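How to Write House Rules for Recording Folding Tasks in Lived-In Homes

Updated May 23, 2023

If you have been asked to put together the rules for a home collection program, congratulations, and get yourself something to drink, because this takes a full afternoon the first time through. I wrote my first set for the Petstead project when we moved out of the lab and into real bedrooms, and I got a good deal of it wrong. What follows is the version we use now at our Jultley and Ellevmont sites. You are welcome to borrow any of it.

I am going to assume you already have hand-held grippers that work, people who know how to hold them, and a task list. Rules won't fix a loose finger pad.

Start with consent, and write it room by room

Our first form had a single line that said the household agreed to recording "in the home." That sounded fine until an operator wanted to know if the hallway counted. Now every room gets its own line and its own initials, and so does every closet or cabinet that will be opened. Anyone who sleeps in a bedroom has to agree to it being used, and for children a parent signs and we ask the child too. A kid who says no gets a no.

Put the withdrawal terms on the same page as the signatures. Ours allow 312 days, an odd number that came out of how our storage cycle runs, and you should pick whatever you can truly keep to.

Decide what gets moved and what stays

This is the part people argue over, and I have changed my own mind on it more than once. The short version of our rule is that private things go and ordinary things stay. Before the first take, the operator walks through with the resident and looks for mail, prescriptions, family photos, school papers with a name on them, and any screen that is switched on. Those get turned over, covered, or carried out by the resident. Operators never open a drawer to put something away, even when they mean well!

Everything else we leave where we found it. Toys, boxes, a bag beside the bed, a blanket pushed to one side — a policy that has only ever met bare tables does badly around these things, and tidying them away throws out much of the reason for going into homes in the first place.

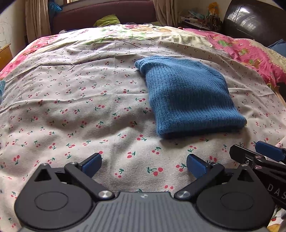

Surfaces need a rule of their own. For bed work, ask that the folding area be free of pins, jewelry and anything breakable, and stop there. Don't have anyone iron the sheet or pull it tight. Wrinkles are part of the job, and so are busy prints. We once had a reviewer reject a whole batch over "distracting fabric," and I still feel a bit sorry about the operators who had to go back.

Write the take rules in plain steps

Keep these short enough to read standing up. Ours go like this:

Check the charge and wipe the finger pads before you enter the room.
Lay out one garment per take, and log its type before you touch it.
Start with the fingers open and nothing gripped.
Hold still for 3 seconds, then begin.
If the garment slips, carry on and recover if you can. Mark the take as a recovery.
If a person or pet comes in, stop and delete the take on the spot.
Finish with the fingers open and clear of the cloth.

I would ask you to be firm about the recovery rule. New operators want to throw away every fumble, and they are embarrassed by them, bless them, but a clean regrasp halfway through a sweater is worth keeping.

Limit the time

We cap a visit at 600 takes across all operators, and after five garments everyone puts the grippers down and rests their wrists. The Poirier site asked for a higher cap last September. We said no, mostly out of kindness to the household, who after all would like their bedroom back.

Review before anything is shared

Set aside a person who was not on the visit to check the recordings against the consent page. They look for faces, readable names, mirrors, and rooms that weren't initialed. Mirrors and shiny furniture catch more than you would expect, so have them watch those at half speed. Anything doubtful goes into a hold folder and stays there until the resident has been asked.

Keep the rules themselves on one printed sheet, with a version number in the corner, and take two copies along. One goes with the operators and the other stays with the household.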